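4. Costs and what we would buy again

The budget for the gripper side of the project was £283, and Rogelio Castillo wanted most of it spent on the Redby soft finger set at £186. I was against it. The Redby leaflet promises "safe handling of delicate items" but gives no wear figures, and we asked twice.

Cideo sell plain replacement pads at £4 each. They are dull and you have to cut them yourself, but we could get through a lot of them before reaching the Redby price. 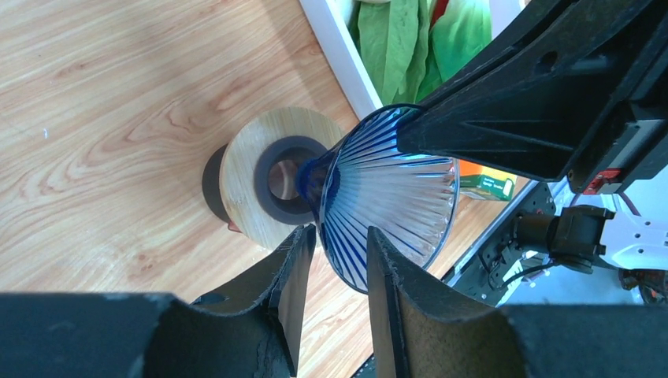

Fig. 3. Glass dripper held between the two fingers, spout towards the round stand. Note the frayed pad edges.

The state of the pads is my main argument. Both are scuffed, and our plan had no line for spares at all. A quote for new fingers means little if it leaves out what goes on the ends of them.

We also looked at a wrist mount from Tudard for £75. The drawing did not show the hole spacing, so I have left it out of the total until somebody sends us one that does.

Rogelio still thinks the Redby set would pay for itself in fewer broken drippers. He may be right, but we have no breakage record to test that against, and I would not sign off £186 on a leaflet. Our request for February is therefore pads only, with the fingers put off to the next round.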